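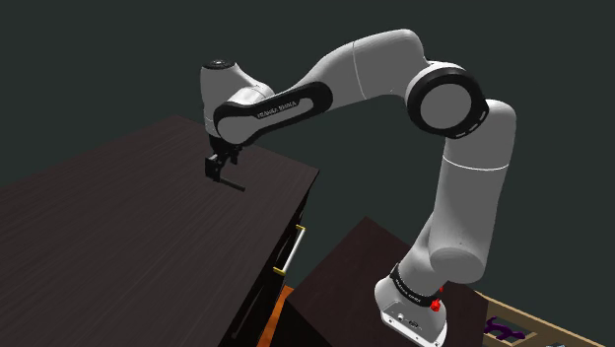 Murray Merrick says you should never water a young tree in the evening, and he said it again last week over the fence, with a full can in his own hand and the light going. I have stopped arguing. Water it when you remember to. A tree that gets a drink at the wrong hour will outlive one that gets a lecture.

15th June
By Adwoa Osei

Several of you planted saplings in December, full of good intentions and mince pies, and are now writing in to ask why they look like sticks. Some of them are sticks. Scratch the bark low down with a thumbnail. Green underneath means there is life in it. Brown and crisp all the way to the bottom means you have been tending a cane.

For the living ones:

Water slowly. A whole can tipped on in one go runs off down the path and does wonders for the dandelions. I use an old milk bottle with a pin hole in the base, pushed a little way into the soil by the trunk and filled up at breakfast. It looks dreadful. Use two if the ground is sandy.

Clear the grass. A circle 80 cm across will do, and 60 cm if the lawn belongs to someone who minds. Grass drinks first and leaves the tree what it doesn't fancy. Pull it by hand near the trunk, as a strimmer will take the bark off before you've finished saying you'll be careful.

Mulch, but keep it off the stem. People heap it up like a scarf. Leave a gap you can get your fingers into. Bark chips, leaf mould, half-rotted compost, all fine. Cardboard underneath is good too, with the parcel tape peeled off first, a job which takes longer than digging the hole did.

Loosen the tie. Ilham Belkadi wrote to say hers had been on so tight that the trunk had started to swell over it, and she had to snip it away with nail scissors. Old tights make a better tie than most things sold for the purpose. Cross them in a figure of eight between stake and tree.

Tree guards want lifting now and then to see what has moved in. Mine had snails, a great many of them, and a plant label reading "Treria" in my own handwriting. I have no idea what I meant by it.

Don't feed. I know the packet is in the shed. Leave it there until next spring.

Hằng Mạch asks whether she can plant a pot-grown rowan now or should wait. Wait, if you can stand to look at it. Keep the pot in the shade and stand it in a washing-up bowl when you go away. If it must go in, soak the roots first and accept that you won't be having a holiday.

Holly cuttings next time, and what to do about the squirrel.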